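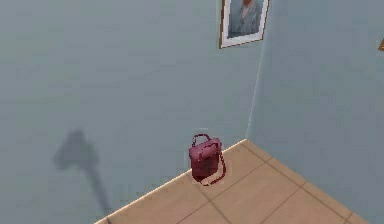 3.2 Collecting demonstrations by remote control

Demonstrations were driven by hand through Fülöp, our teleoperation interface, inside the Stisano simulator. The operator steers the arm toward a handbag standing on a tiled floor and tries to lift it by the top handle (Figure 3). The long shoulder strap is simulated too, and it took up most of our June.

Each of two operators recorded 50 episodes, giving 100 in total. Kubíček drove slowly and apologized to the bag. Čierny drove fast and blamed the interface, which he had written. We kept both styles, and the policy learned a little of each, hesitation included.

Figure 3. Simulated room used for the handbag task. The bag stands near the wall, and the open floor lies to its right.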